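Quem somos

Olá! Eu sou a Ginette Simard e a Farina é a minha lavandaria de bairro, embora metade da clientela ainda lhe chame "a padaria". A culpa é do nome, claro, e também do letreiro antigo, que nunca tive coragem de tirar. Aqui vendeu-se pão durante décadas e, quando fiquei com o espaço, achei bonito manter a palavra na porta. Ainda hoje me entra gente de manhã a pedir carcaças!

Comecei sozinha, a lavar e a passar para três casas de hóspedes da rua de trás. Depois chegou o Harpreet Gill, que vinha só ajudar durante o mês de julho e já não o deixei ir embora (ele passa camisas como ninguém, eu não tenho paciência para colarinhos). A Hae-won Um trata das entregas e dos arranjos pequenos: bainhas, botões, fechos que encravam. Se a sua peça voltar com um botão que já lhe faltava há meses, foi ela.

O que fazemos? Roupa de todos os dias, lençóis, toalhas, cortinas, mantas, aqueles edredões enormes que não cabem em máquina nenhuma lá de casa. Lavar e dobrar um saco pequeno custa 3000 escudos cabo-verdianos por mês, com uma recolha por semana, e o saco grande fica por 4000. Peças avulsas também aceitamos, é só passar e perguntar. Não fazemos limpeza a seco nem peles, para isso mando toda a gente à Vetuswood, duas portas acima, que percebem muito mais do assunto do que eu.
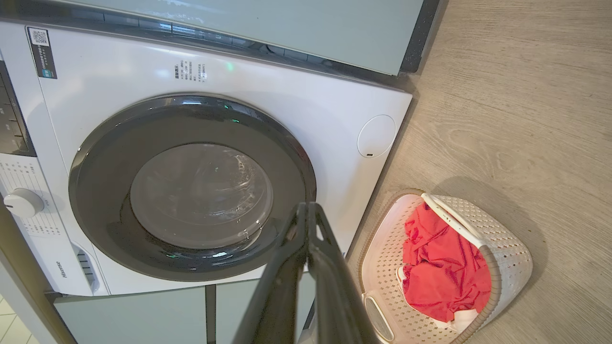 As cores são a minha mania, já aviso. Cada cliente tem o seu cesto e dentro do cesto ainda separo tudo outra vez, porque uma meia distraída estraga uma lavagem inteira. Gosto dos cestos brancos de plástico furado, com asa, que são leves e deixam a roupa respirar. Com um monte de vermelho vivo como o deste cesto ao lado da Hisense, a pecinha branca que lá está no canto sai logo e vai para outra lavagem, e o vermelho segue sozinho, em água fria e do avesso. Faço o mesmo com as gangas escuras, sobretudo as novas!

Estamos abertos desde as oito da manhã e fechamos às sete da tarde, com uma horinha para o almoço. Se tiver alergia a algum detergente ou não quiser amaciador, diga-nos quando deixar o saco, que a Hae-won escreve na etiqueta. E traga os bolsos vazios, por favor, que já me passaram pelas mãos chaves, batons e uma carta de amor bastante comprida (foi devolvida, dobradinha).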